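Patetow Clothing Reuse
Progress report to the Hellesow Fund, November
Prepared by Orathai Chaimongkol, project lead

Dear Nandini,

What a period it has been! When we last wrote we were still deciding where the sorting bay would go and whether the marble-pattern tops would stand up to being leaned on, and now we have a working line from the door to the shelves, and clothes going out again every week. I'll take things in the order of the work plan you approved, with a longer stop at folding, as that is the part you asked about.

Intake and sorting

Donations come in by the side door and are weighed in their bags before anyone opens them. We have taken in 700 garments since the last report, mostly sweatshirts, T-shirts and children's tops, with a good run of winter coats once the weather turned. Four sorting grades are in use now. We began with two (keep and recycle), which sounded simple and led to long discussions over every missing button. The new grades are ready to wear, needs washing, needs mending, and fiber only. People learn them in a morning, and the pile in the middle of the room that everybody used to walk around is gone.

Pinks and reds are being kept apart from the light colors at this stage, after one wash load came out an even shade of salmon. We did save the towels.

Folding and presentation

Every top that passes sorting has to be opened out, checked on both sides, folded to a standard size and stacked with its size label facing out. It is slower than it sounds. Knitted things arrive balled up, with sleeves inside out, and a printed front needs checking for cracks before the piece can be called ready to wear. We have settled on the white veined surface for this work, with the gray fabric panels behind it. Both are very plain next to a bright garment, and I am really pleased with how easy it is now to follow the outline of a sleeve from a step or two away.

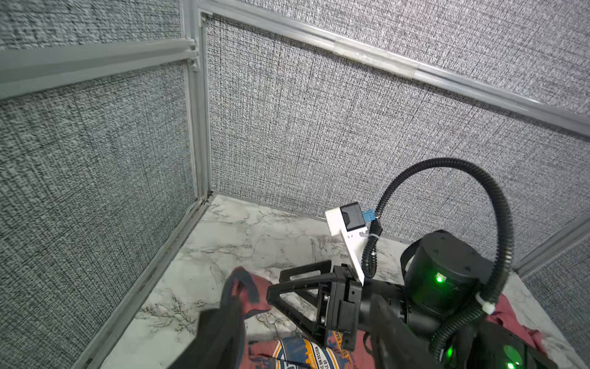

What happens to a garment with a printed graphic if the print is damaged?
Small cracks are accepted and the garment goes out as ready to wear. If the print is peeling or sticky, the piece moves to mending, where Lūse either removes the graphic or covers it with a patch. Anything beyond that is graded as fiber only and goes out with the next textile bale.

Our folding guide is now in its second version. The first ran to 13 steps and was much too fussy, with separate instructions for cuffs that no one could remember by lunchtime. The new one starts from how the garment arrives: find the collar, lift it by the shoulders, let the weight of the cloth do some of the untwisting, then lay it down with the front facing the surface and bring the sleeves in. Thick sweatshirts get one fewer fold than T-shirts, so the stacks sit level. I had my doubts about that, but the shelves look far better for it.

The stubborn ones are still long sleeves. They wrap around the body of the garment in the bag and stay wrapped when the piece is picked up, and then a hem that looked free is caught under a cuff. The guide now says to put the piece down and start again from the collar if it is still twisted after the first lift. It feels like lost time when you are doing it, and it saves plenty of refolding afterward.
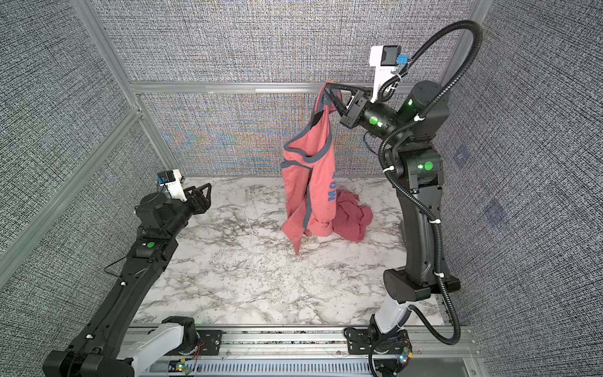
Pink top with gray trim, held up by the collar or shoulder above the marble-pattern surface.

Mending

Lūse has taken on all our zips and hems, and the turnaround has gone from a month to two weeks. The work is lovely. We had a child's coat back with a new lining cut from an old shirt, and it was chosen within an hour of going on the rail. I would like to send more their way, and the budget line allows for it through the end of the grant year.

Trims are the one area where we are short. Ribbed cuffs and neckbands wear out well before the rest of a sweatshirt, and matching them by color takes ages. We are cutting good bands from the fiber-only pile and storing them by color in shallow drawers. Gray is the most useful by a long way, as it goes with nearly everything.

Storage and distribution

Witomard delivered the shelving late and one upright short. They replaced it without fuss, and the whole back wall is now in use. Stacks are arranged by size first and color second. Visitors told us, more than once, that they did not want to hunt through all the blues to find a medium, and they were right.

Opening until 7 p.m. twice a week has made a real difference. Parents come in after work, and the children's shelves are nearly bare by closing. We are holding some children's stock back so that the later visitors get a fair choice too.

Spending

Spending is in line with the plan. Laundry costs are a little over, on account of the coats, and shelving came in under, so the two balance out. We are not asking to move money between headings at this point. The full table of costs will follow separately with the receipts.

Next steps

Before the next report we plan to finish the trim drawers, print the folding guide at a size that can be read while both hands are busy, and try a simple swap rail for school clothes. We also need to decide about shoes. They keep arriving, we have nowhere sensible to put them, and I would be glad of your view on whether they fit within the grant.

Do come and see the line in use when you are next nearby. Mornings are best, when the bags are being opened.

With warm thanks,
Orathai Chaimongkol
Patetow Clothing Reuse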